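Proof Copy Inspection Checklist, with Comments
Larkura: Stories for One Sitting
Paperback proof from Diekmann, e-book file from Evow
Checked at the kitchen table in Prarnport, 21st August

I go through the same list for every collection, and a few kind readers who are putting out their own stories have asked to see it filled in, so I've left my comments just as I wrote them, grumbles and all. Please borrow whatever helps you. I marked each item OK, FIX or LOOK AGAIN.

1. Cover and spine
Title and author name match the title page: OK
Spine lettering centered: FIX
Back cover blurb free of typos: OK
Barcode clear of the artwork: OK
Comment: The spine lettering sits a little low. You might never notice it on one copy, but I stood the proof next to my last book and then I couldn't stop noticing it. I've written to Diekmann and asked for it to come up by 3 millimeters. The blurb I read out loud twice, once to myself and once to the dog, and I'm happy with it.

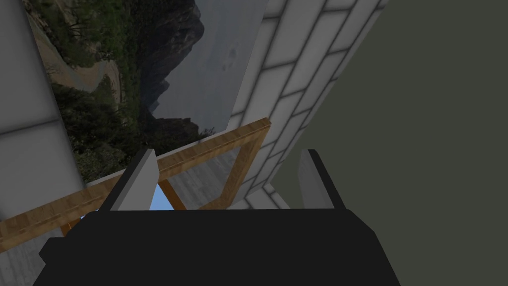
Open gripper fingers, with the wooden frame behind them.

2. Front matter
Copyright page has the right year and edition: OK
Contents page numbers match the stories: FIX
Dedication on its own page: OK
Comment: "The Ferry Bell" is listed one page early, and so is everything after it. My own fault entirely – I added a paragraph to the second story back in March and never went back to the contents. If you change even one line late in the day, please do check your page numbers again, however tired of them you are.

3. The stories themselves
Each story begins on a fresh page: OK
Scene breaks visible, including at the tops of pages: LOOK AGAIN
No single words stranded on a last line: FIX
Quotation marks curl the right way: OK
Names spelled the same all the way through: OK
Comment: I do like a plain blank line for a scene break, but when it falls at the very top of a page it vanishes, and the poor reader jumps from a funeral to a picnic without any warning. I found it in "Salt for the Neighbors" and again in the title story. I'm going to try a small ornament and see whether I can live with it. The shortest piece is only 600 words and fits very nicely across its pages, so I'm leaving that one well alone.

4. Paper and binding
Pages turn freely and lie reasonably flat: OK
No loose or uncut pages: OK
Print evenly dark: LOOK AGAIN
Comment: Page 40 looks paler to me than the one facing it. It may only be my lamp, so I'll carry it over to the window in the morning and decide then. The cream paper is lovely, much softer on the eyes than the white I used before, and I'd choose it again in a heartbeat.
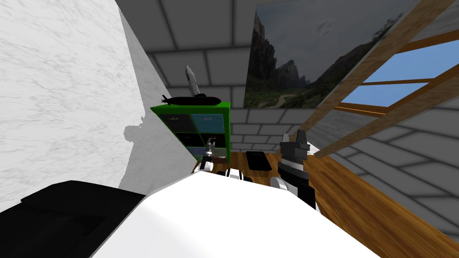
5. E-book file
Contents links go to the right story: OK
Text resizes without odd gaps: OK
Cover shows at thumbnail size: FIX
Review request at the end, with a working link: OK
Comment: Evow took the file on the second try. The title disappears when the cover is tiny, so the letters need to be heavier. I kept the note asking for a review to two sentences, as I think people have been patient enough with me by then.

6. Before I approve
All FIX items sent off: yes, apart from the thumbnail
Second proof ordered: yes
Print run confirmed: not yet
Comment: I'd been dreaming of 1,000 copies and have talked myself down to something my hallway can hold. The second proof gets this whole list again from the top, with a fresh pencil and a pot of tea.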